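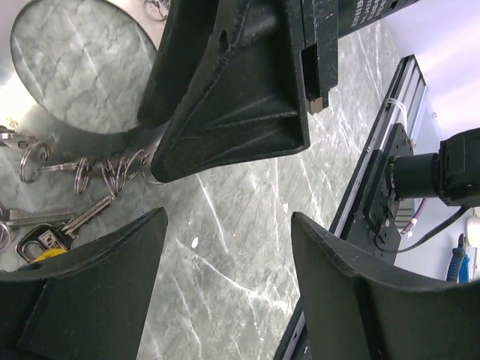
LORAU STAFF MEETING, KEYS AND FRONT COUNTER
30 July 2022, back office, started late

Present: Treasa Ní Chonaill (chair), Pádraig Doherty, Jarlath Mac Carthaigh, Senan Dunne
Apologies: Kieran Mac an tSaoi (dentist)
Minutes: Senan

1. Last minutes
Read, fine. Jarlath wants it fixed that he said the laundry door "sticks", not "stinks". Fixed.

2. Matters arising
Laundry door still sticks. Pádraig planed the bottom, it's the top. Will look again.
Bivico invoice for the towels paid. Still waiting on the credit for the hand towels that came in wrong color. Treasa to call, she has the name of someone there.

3. Split rings
Rings hooked together in a chain on the gray marble counter. Silver metal ones. Jarlath likes them chained, hang the lot on a hook and pull one off as needed. Pádraig says pulling one off is the whole problem, you need fingernails and he has none. Treasa: small pliers in the drawer, the ones with the little tip that opens the ring. Senan to order a pair.

Long talk about size. Old rings are too small for the brass tags, tag doesn't swing and guests think it's bent. Bigger rings go over the tag hole OK but won't go through the hole on the Clesitz keys without a fight. Tried it at the last changeover with the linen room key, took two people. Agreed: bigger rings for guest rooms, small ones stay for staff keys and the shed.

Jarlath asked could we just go to cards. No. Quote was 2450 before fitting, and the doors on the old side would need new frames. Leave it until September at least.

4. Tags
Order no. 553 with Chaudhry, brass tags, stamped. Proof came back with the 7 upside down on one of them, or it's a strange looking 1. Treasa sent it back. No extra charge.
Left to decide: room name or room number on the tag. Security point from Kieran by email: anyone finding a key with our name AND a room number on it can walk right in. Agreed number only, and a PO box on the reverse. Pádraig not happy, says nobody mails a key back. Noted.
Old plastic tags: keep the good ones for the storage units. Rest in the trash.

5. Front counter
a) Marble. It's marking. Rings of coffee near the register end that don't come up with the spray. Pádraig says the spray is wrong for stone, has vinegar in it, has been saying so since spring. Stop using it today. pH neutral cleaner from now on, soft cloth, dry after. Senan to put a label on the bottle so the weekend people see it.
b) Metal on marble. Keys get dropped on it all day long. Jarlath suggested a leather tray, Treasa has one at home and will bring it in. If it looks bad we buy a proper one.
c) Sealing. Was it ever sealed? No one knows. Water drop test, leave it a few minutes and see does it go dark. Jarlath to do it at the end where guests don't lean.
d) Keep the counter clear when keys are being sorted. No mugs. No mail. Treasa wants this in bold but the printer is what it is.

6. Key sign out
Book is not being filled in. Whole pages with just initials, and two people have the same initials. Write your name. Time out, time in.
Master key goes back on its hook, not in a pocket. It went home with somebody again and came back the next morning. No names in minutes, the person knows.
Spares: 44 on the list, Pádraig to check list against the board and report. Anything without a tag goes in the blue envelope, don't guess what door it is.
Discussion on the mystery key, long one, looks like it's for a gate. We don't have a gate. Jarlath thinks it's the old boiler house. Try it there, if not toss it. Pádraig against tossing. Keep until September then.

7. Changeover day routine
Agreed order, to be typed up and taped inside the cupboard door:
Strip old tag and ring off the key.
Wipe key.
New ring on, tag on, tug it hard.
Try the key in the door before it goes on the board. Yes every one.
Tick it on the list.
Treasa wants it done one floor at a time, late morning, when guests are out. Jarlath and Senan on the first floor, Pádraig on the top. Kieran can have the annex as he's not here to object.

8. AOB
Lightbulb over the stairs, gone again.
Guest left a good raincoat in room 5, hung in back office, label it with the date.
Senan asked about a stool for behind the counter. Treasa will think about it.
Jarlath says the bell on the counter is too loud. Others say it isn't loud enough. Bell stays.

Actions
Senan: ring pliers, cleaner label, type up routine
Pádraig: laundry door (top), spares check
Jarlath: water drop test, boiler house key
Treasa: Bivico credit, leather tray, chase Chaudhry for the new proof
Kieran: annex, stair bulb (he has the long ladder)

Next meeting when the tags arive, Treasa to text everyone. Closed when the phone rang.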